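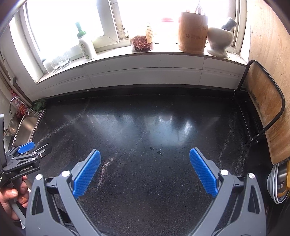
Kavham, August 13, 2025

Reading time: 3 min

Choosing and Caring for Kitchen Counters
Handout 2, Home Maintenance Basics

A kitchen counter takes more daily wear than almost any other surface in a house. It gets heat, water, oil, acid, knife marks and weight, often all in the same hour. This handout covers the common materials, what damages them, and how to clean and seal them. Bring it to the practice session, where we will do the water test.

1. Stone

Granite is an igneous rock. It formed from melted rock that cooled slowly underground, so the mineral grains had time to grow large enough to see. Those grains give it the speckled look most people know. Dark slabs sold as black granite are often a different rock, such as gabbro. For cleaning purposes you treat them the same way.

Marble started as limestone. It is mostly calcite, and calcite reacts with acid. Lemon juice, vinegar, wine and tomato sauce leave dull spots called etch marks. An etch mark is a change in the surface itself, so scrubbing does not remove it. Light etching can be polished out. Deep etching needs a professional.

Engineered stone is ground quartz held together with resin. It does not need sealing. The resin is the weak point: a pan straight from the oven can scorch it, and the mark is permanent. Use a trivet every time.

2. Laminate

Laminate is layers of paper and resin pressed together and glued to a core, usually particleboard. The top resists stains well. Water does its damage at the seams and around the sink, where it gets into the core and makes it swell. Once the core has swollen it will not go back down. Check the caulk around the sink twice a year and replace it when it cracks or pulls away.

3. Wood

Wood counters need oil. Use food-grade mineral oil, wipe it on along the grain, leave it overnight and wipe off the extra. Cooking oils such as olive or corn oil turn rancid and sticky. A new counter is oiled weekly for the first month and monthly after that. Small burns and cuts can be sanded out.

4. The water test

Use this on natural stone only.

Put a spoonful of water on a clean, dry part of the counter. Wait 15 minutes. Wipe it up and look at the spot from the side.

If the stone has not changed color, the sealer is working. If the spot is darker, water has gone in and the stone should be sealed. Test near the sink and again near the stove, as those areas wear first. Some dense stones take in very little water even when bare. They will pass the test every time and can be left alone.

5. Sealing

Clean the stone and let it dry for a full day. Spread the sealer evenly with a soft cloth. Leave it for the time given on the label, then wipe off everything that is still on the surface. Sealer that dries on top leaves a haze. Open a window while you work and keep food out of the room.

Sealer slows stains down. It does not stop acid from etching marble.

6. Daily cleaning

Warm water, a drop of dish soap and a soft cloth are enough for every material in this handout. Rinse and dry afterward. Soap left to build up makes dark polished stone look cloudy and streaked, and people often mistake this for wear.

Keep vinegar, bleach and scouring powder off natural stone.

For next time

Do the water test at home if you have stone. If you have laminate, look over the seams and the sink edge and write down any gaps. The November unit covers grout and tile, and the same notes will be used there.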